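Chukwuemeka Shehu has read out the names at Bosten Community College's graduation every May since 2001, and he would like it known that he has never been asked back. "They just don't tell me to stop," he says.

This spring's list ran to 194 graduates. He phones the tricky ones the week before. "People are very polite about it, then their grandmother corrects me from row 7." 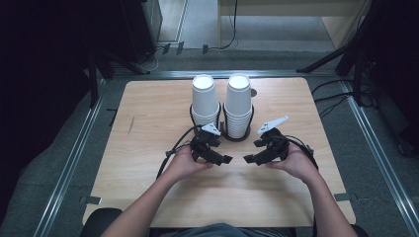 His worst year involved a gust of wind and the nursing program. "I had the cards in order – and then I had them in the parking lot."

Would he hand over the microphone? "Gladly. Chidubem Effiong wants it. He's practicing on his dog."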